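Household Logistics, Unit 4: Sorting and Storing Small Kitchen Items
Course handout, Totgate Adult Learning, October intake

Read this before the session and bring it with you. Unit 3 dealt with shelves and dry goods. Unit 4 deals with the things that end up in drawers: spoons, forks, peelers, openers, measuring cups.

Spoons with colored handles, and plastic containers to sort into.
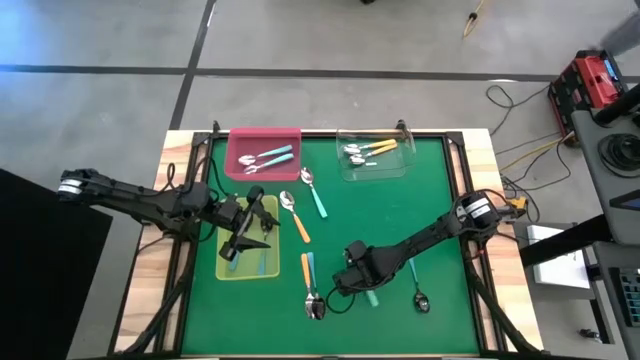
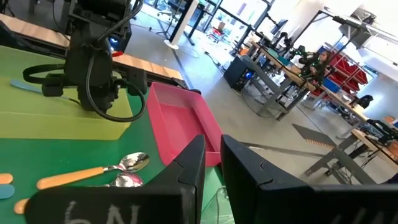
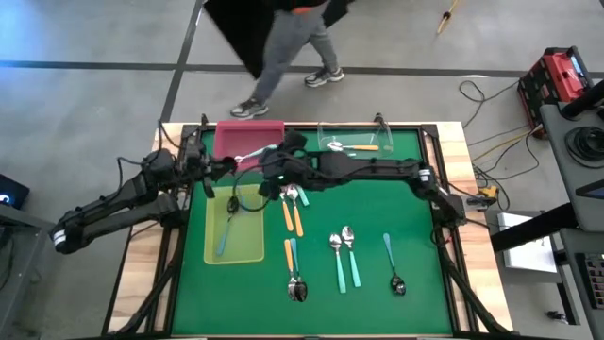 Should a drawer be sorted by type of item or by how often the item is used?

Sort by use first and by type second. Items used every day go in the top drawer near the place where they are needed, and within that drawer they are grouped by type. Items used a few times a year go in a lower drawer or a box, even if that separates two things of the same type.

4.1 Terms used in this unit

Daily item: used at least once on most days.
Weekly item: used at least once in most weeks, but not daily.
Seasonal item: used for one part of the year or for holidays only. Cookie cutters and corn holders are the usual cases.
Duplicate: a second item that does the same job as the first. Two identical peelers are duplicates. A paring knife and a bread knife are not.
Home position: the one place an item goes back to after it is washed.

4.2 Taking stock

Empty one drawer at a time onto a clear surface. Do not empty the whole kitchen. Most people run out of time and put everything back where it was.

Write down each kind of item and how many there are. Mark each line D, W or S for daily, weekly or seasonal. If you can't decide, leave the line blank and come back to it after a week of normal cooking.

The Akyol worksheet from Unit 2 can be used for this. Ignore the column for expiration dates.

Worked case. A shared kitchen serving one floor of a student residence listed 316 small items in its drawers. Of these, 76 were marked daily. The daily items had been spread over 4 drawers, mixed in with everything else. After sorting, they fit in two drawers, one on each side of the stove. Nothing was thrown out at this stage. The duplicates were dealt with later, which is the order we recommend.

4.3 Duplicates

Some duplicates are useful. A household that runs the dishwasher every second day needs enough teaspoons for two days. To find the right number, multiply the number used in a day by the number of days between washes, then add a few for guests.

Duplicates beyond that number can be boxed and dated. If the box has not been opened by the end of the term, the contents can be given away.

Damaged items do not count as duplicates. Take them out when you find them. Check for loose handles, rust at the joint and cracks in plastic.

4.4 Dividers and containers

Measure the inside of the drawer, not the front. The front panel is wider than the space behind it. Measure the height as well, with the drawer closed to the point where the counter frame begins.

Fixed trays, such as the Sinine insert passed around in Unit 1, are easy to lift out and wash. They waste space if the drawer is an odd width. Adjustable dividers fit more drawers but can slip when the drawer is pulled hard. Separate small boxes are the cheapest option and can be moved between drawers. Put a piece of non-slip liner under them.

Leave one section empty. It will be filled within a month by something you forgot to list.

4.5 Standing or lying flat

Long tools, such as ladles and spatulas, can be stored upright in a crock next to the stove. Keep the crock to daily items. When it holds too many, tools catch on each other and come out in pairs.

Knives should not lie loose in a drawer. Use a block, a magnetic strip or blade covers.

4.6 Labels

Labels help in kitchens used by more than one household. In a private kitchen they are optional. If you use them, put them on the inside of the section and use plain words: "forks," "openers," "measuring." The Woderora label sheets are available at the front desk.

Assignment

Take stock of one drawer using the method in 4.2. Hand in the list, a sketch of the drawer before and after, and one paragraph on any item you could not place. Sketches may be done by hand. Measurements should be in inches.

Reading for Unit 5: section on cleaning supplies, first half only.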